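Sorting of small accessories, notebook, June, 16:30

Continued in the bedroom, because the long table in the workroom is still full of the Prestier fabric samples. The bed is a good height if I sit on the floor, and small things do not roll away on a sheet.

Today only the hair things and the jewelry that was lying together with them. The old system was one big bag for everything, and it was bad. The bead strands went around the clips, and I lost 12 minutes last time to free one bracelet from a scrunchie. I do not want to repeat this.

Rule for now:
Fabric first, then clips, then beads. Beads always on top, never under a clip.
Scrunchies are not folded, only pressed flat by hand.
Anything with a broken spring or loose elastic goes to the repair envelope, also if it is pretty.

Container: I tried the Holmgren drawer insert in the morning. It has 4 sections, but they are too narrow for a large claw clip. It lies diagonal and then the drawer does not close. I also looked at the Jusano trays, which are deep enough, but I would have to order 200 pieces and we are not a shop. So I go back to box lids. A lid has low walls, everything is visible from above, and it costs nothing.

The red lid is the best one so far. White inside, so dark clips are easy to find – I would not use a black one for this.

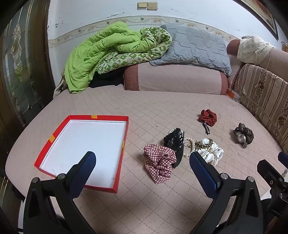

The polka dot scrunchies I want to keep side by side, the white satin one and the dark red one. The gingham can go next to them. For the sheer brown-gray one I am not sure. The material is thin and I think it will catch on the teeth of a clip, so perhaps it needs its own corner or a piece of tissue paper around it.

Pearl strand: lay it along one wall of the lid, in a loose curve. The gold-toned bracelet inside this curve. If they still tangle after a week in the drawer, I will try a small pouch.

To do: measure the drawer again with the lid in it. Ask Grerkov if they still have flat boxes in the same size. Write the label for the repair envelope.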